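Card Drive at the Algate Hall

The June collection of old membership cards closes at the end of the month. So far 828 have come in, mostly from the Gekby and Barua branches, and Moushumi Paul is still waiting on the shoebox from Skako.

We are keeping the plain gray cards because the numbers printed on them match the first ledger. Please leave them in order if you find them in order. Rubber bands mark the edges, so stand the cards upright in a box or tray, packed close enough that they don't slide. A card that has come away from its stack should be kept beside it and not pushed back in at a guess.

Cards found in wallets and purses are welcome too. Check the inside pockets before you hand anything over. Sunil Fakir found two bus passes and a dentist's bill last time.

Drop-off is at the side door until 8 in the evening. Ruwan Ranasinghe has the key.

Gray cards on edge, with number 0888827 lying to the left of the stack, and a dark blue wallet on the table:
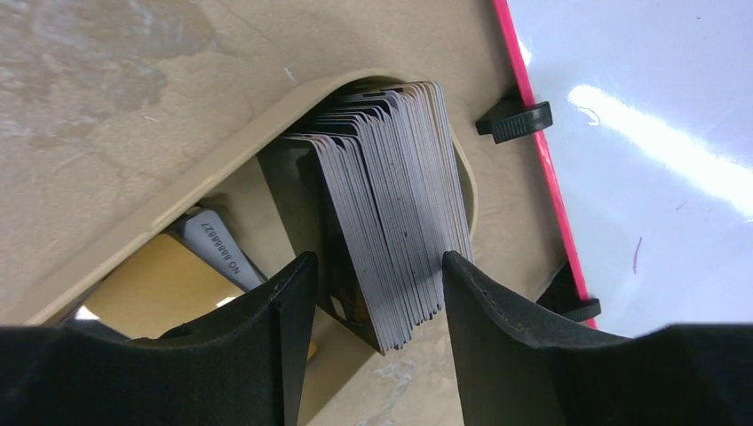
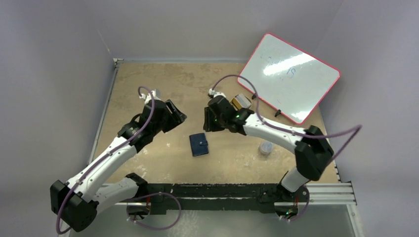 Parking in July

The rear lot will be resurfaced. Use the street side, and leave the gate clear for deliveries. Questions to Cyril Pickering.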